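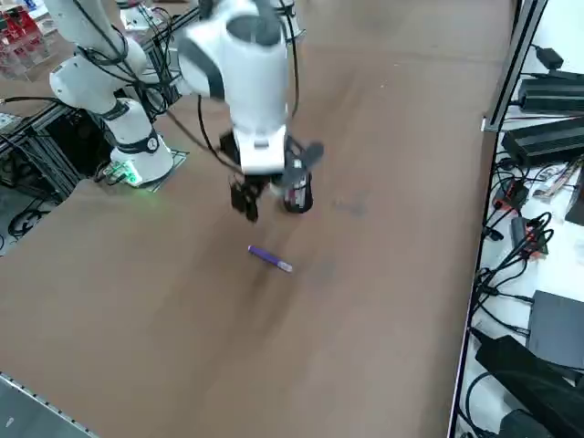

January 2022. Notes from the Sundbridge visit, typed up same night before I forget it all. Wendell Sorensen set it up, thanks again Wendell.

Got there late. Parking is behind the Skomley building, not in front, sign is tiny. Signed in, visitor badge, coffee (bad), then straight upstairs with no intro talk. Fine by me.

## Desks and tabletops

What I came for. We need work surfaces for the art room before March and I wanted to see ones that get used every day.

- The brown matte top with the purple marker lying on it is the finish I liked best. A bit mottled, not one flat color. Has some faint dark smudges and you have to look for them. On our white tables those would be the first thing you see.
- Purple shows up fine on brown. Silly note but I care, kids lose markers all day long.
- Didn't get the name of the finish. Wendell is going to ask.
- Gloss version in the next room, hated it. Glare from the windows, everyone at that end had turned their chair sideways.

Price for the matte top is 226 each if we order enough, 483 with the heavier legs. I think we can live with the light legs?? Ask Dana in facilities, she'll know about the floor.

## Markers

Long talk with the woman who runs the supply closet. She buys by the color, not in sets, so when the purple goes she gets purple. We buy sets and end up with a drawer of yellow. Should have thought of this years ago.

Caps: she likes a cap you can tell apart from the barrel at arms length. Stored flat, never tip up. Dried out ones go in a coffee can by the door and get tossed on Fridays, no wait, end of the month, I wrote it down wrong the first time.

Minimum order is 40 per color from Kapoor. Too many for us unless the middle school goes in with us. Will email.

## Storage

Quick one. Tronow cabinets along the back hall, shallow drawers, labels on the front edge. Drawers stick. Two people told me so without being asked. Skip these, or at least try one before we buy.

Liked the open shelf by the sink a lot more. Rags, tape, spray bottle, all in reach.

## Cleaning

Asked what they use on the tops. Damp cloth, little dish soap, dry it after. No scrub pads, they leave shiny spots on the matte finish and you can't get rid of them. One table by the stairs has a shiny patch the size of a dinner plate, so I beleive it.

## To do

- sample piece of the brown, at least a foot square
- measure the art room AGAIN, my numbers dont match the floor plan
- 3 quotes before anybody signs anything
- send Wendell his umbrella back, it's in my car

Lunch was soup. Left by two, rain the whole way home.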